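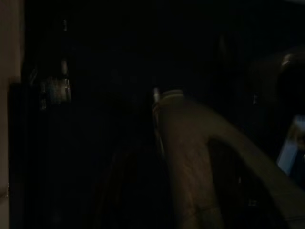 Vista da câmara de punho dentro de uma zona escura. À esquerda distingue-se uma garrafa escura.

Análise: kit de garra e câmara de punho Ovov, do ponto de vista de quem paga
Por Radymyr Derkach - 27 de abril de 2025

O kit Ovov é vendido como conjunto fechado: garra, câmara de punho, suporte e cablagem. O preço de catálogo é de 1.172 euros por unidade. Comprámos dois para a oficina de Undville, com verba aprovada em março, e esta análise trata sobretudo do que esse valor cobre e do que fica de fora.

A montagem mecânica não levanta objeções. As roscas vêm limpas, o binário de aperto está indicado no manual e a troca da garra faz-se com uma única chave. O manual, em contrapartida, omite o raio mínimo de curvatura do cabo, dado necessário para dimensionar a calha.

A câmara é o ponto fraco. Com pouca luz, o fundo fecha em preto e restam reflexos isolados e contornos. Quem pretende trabalhar dentro de armários deve prever iluminação própria. O anel luminoso do fabricante custa 70 euros e não consta da lista de acessórios recomendados - só o encontrámos na tabela de peças. A própria garra ocupa uma parte considerável da imagem, o que reduz a área útil para localizar objetos.

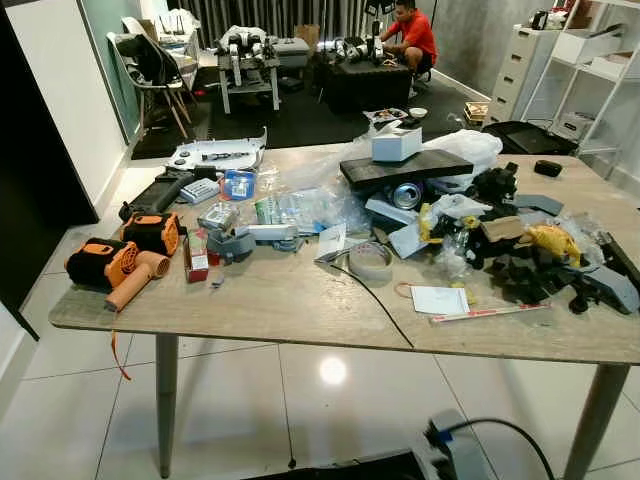
CUSTOS E PLANEAMENTO

O orçamento de um robô raramente contempla a bancada. A nossa é uma mesa de madeira clara em duas secções, e nela convivem pistolas de ar quente, fita, suportes de plástico, caixas, sacos e um monte de peças pretas. Para uma segunda compra, recomendo inscrever na mesma requisição uma mesa só para desmontagem e caixas etiquetadas por subconjunto. Uma carcaça em espera ocupa tanto espaço como uma em uso.

Roald Hägglund, que gere as compras, pediu também proposta à Pylypenko. O conjunto equivalente saía mais barato, mas com a câmara faturada à parte e sem suporte incluído. Feitas as contas, a diferença não justificava mudar de interface. A Rumgate aluga material semelhante, com período mínimo de 10 meses, prazo excessivo para um ensaio.

Convém reservar ainda verba para dedos de substituição, cabo sobresselente e horas de calibração. No nosso caso, a calibração foi a rubrica mais subestimada.

Prós: montagem simples, preço fechado, peças vendidas avulso.
Contras: desempenho com pouca luz, manual incompleto, iluminação à parte.
Garantia: 2 anos, excluindo os dedos da garra.
Recomendado para: bancadas bem iluminadas e equipas com reserva orçamental para acessórios.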